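About Starkine

Starkine tests whether machines can do everyday chores. We work on household jobs such as clearing a table, hanging up a shirt or loading a drying rack, and on small shop-floor jobs such as sorting fittings into trays and packing orders by hand. Clients come to us before they buy a machine, build one or put one in front of customers. We tell them what it does, how often it fails and what a person has to do when it fails.

Can they do chores yet?

This is what most visitors ask first. Our answer as of August 2025 is: a few of them, slowly, in rooms that have been set up with care. A good machine will fold a dry towel laid flat on a clear table. Give it a basket of mixed laundry and it will drop things, pick up two socks at once, and stop when a sleeve hangs over the edge. On the shop floor the results are better. Parts are the same every day and the bench does not move. Even there, thin and springy items cause trouble, and wire is the worst of them. A person picks up a wire hook without looking. A gripper often pushes it away or holds it at the wrong angle.

Our chore list

We keep a list of 191 chores. Each one has a written start, a written finish and a time limit taken from how long a person needs. A machine gets 300 tries at each chore it is entered for. We change the lighting, the table height and the objects between sets, and we publish the rules to every client before testing starts. A try counts as done only if the machine finishes without help. If someone reaches in to straighten a cup, the try is marked as failed.

The list changes once a year. We drop chores that no longer separate one machine from another and add ones clients have asked for. The newest entries are threading a belt through loops, putting a lid back on a jar of screws, and changing a pillowcase.

How we work

Much of our time goes into showing machines how a job is done. Our operators use hand-held grippers with cameras on them, so what gets recorded is a person's movement made with a robot's kind of hand. It is slower than using your fingers, and new operators need practice before their recordings are worth keeping. Last year we kept 1740 hours of this material, and we threw out almost 1000 more because the grip was poor or the job was left unfinished.

We do not sell robots and we do not take a share in the companies that do. Clients pay a flat fee for each chore tested. The fee is the same whether the result is good or bad.

The people

Thandeka Steyn started the company after eleven years in kitchen equipment at Engelbrecht. She runs the testing side and signs every report.

Sekar Subramaniam is in charge of recording and trains the operators.

Hawi Negussie writes the chore list and settles disputes about what counts as finished.

Wian Nkuna builds the benches, racks and fixtures, and repairs whatever gets bent.

Unathi Mokoena handles clients and site visits. If you write to us, she will be the one who answers.

Who we work for

Most of our clients make machines or parts for them. Trandstead sends us grippers for wear tests, and Dutiso has us check its packing cells before each new version ships. We also test for care homes and laundries that have been offered a machine and want a second opinion.

Visits

Visitors are welcome by appointment. Please allow two hours and wear closed shoes. Clients may watch their own tests but not those of others.

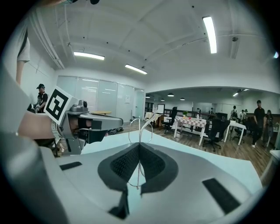
A wire loop between the gripper pads, with a second hand-held gripper at left.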